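Mokier opens a kitchen bench showroom in Kennedy, and you're all invited

FOR IMMEDIATE RELEASE
2022-01-14

Hello from Kennedy! I run Mokier, a small stone bench business, and I've been told a press release should sound like it was written by somebody in a suit. I don't own one, so you're getting this from me, typed at the front counter with a cup of tea going cold next to the keyboard.

The news is that our new showroom on Travent Road is open. We've been working out of a shed behind the house for 10 years, and if you've ever bought a benchtop from us you'll remember picking your way past the dog and the trailer to look at slabs leaning against a fence. Those days are over (the dog has moved with us, so you'll still have to say hello). We've got proper lights now, a parking area out the front, and a toilet that customers can use without walking through my laundry.

I get asked the same thing every week: what colour should I go for? My answer hasn't changed much. Bring a cupboard door with you. Bring a tile, a paint chip, the cushion off the window seat, whatever you've already settled on. Stone looks different under every light there is, and a sample the size of a biscuit will only tell you so much. At the new place you can lay your door right up against a full slab and stand back from it, and then go off and have a coffee and look again.

Brown is having a really good run with our customers, I'm pleased to say. White was all anybody wanted for years and I cut an awful lot of it. Now people are coming in asking for something warmer, with plenty of movement through it, and they don't mind at all if it's a bit busy. It's forgiving with crumbs and tea drips too, and anyone with kids will know what that's worth.
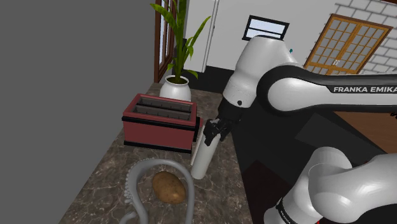
Brown marbled stone with the toaster and a pot plant on it. Computer-rendered picture.

We'll be doing a new range alongside the natural stone, and we've called it Terari. It comes in matt or polished, and I'd suggest you run your hand over both before you pick. Polished is easier to wipe down. Matt hides fingerprints better and feels lovely, but you do need to get onto oil and beetroot fairly quickly. I've got matt at home and I'd choose it again, beetroot and all.

A few words on looking after stone, while I have you. Warm water and a drop of dish soap will do nearly everything. Please keep vinegar and lemon cleaners away from marble, they'll dull the surface and you'll be ringing me about it. Use a trivet under hot pots. If your stone needs sealing we'll write it on your invoice with the name of the sealer, and you can stick that inside the pantry door where you'll find it again.

Offcuts are staying, before anyone asks! There was a worried phone call about this from a lady who makes cheese boards. The rack has moved around to the side of the building and it's the same deal as always: help yourself to the small bits, pay for the big bits, and watch your toes. Pastry makers should come early, as the nice square pieces go first.

Measuring is free anywhere in Kennedy, and a bit further out if I'm heading that way. From the day we measure, allow two weeks for a straight bench and longer for anything with a waterfall end or a fussy corner. Have your cupboards in and level before we come, please. I can't measure for cupboards that are still in boxes, though plenty of people have asked me to try.

We're planning an open day in June with a sausage sizzle and a look at the saw running, and I'll put the details up on the front window once I've sorted the parking with next door.

Showroom: Mokier, 432 Travent Road, Kennedy
Walk-ins welcome, or leave a note through the door with your number and I'll ring you back

Media: photographers are welcome too, just wear closed shoes if you want to come out to the cutting area.

ENDS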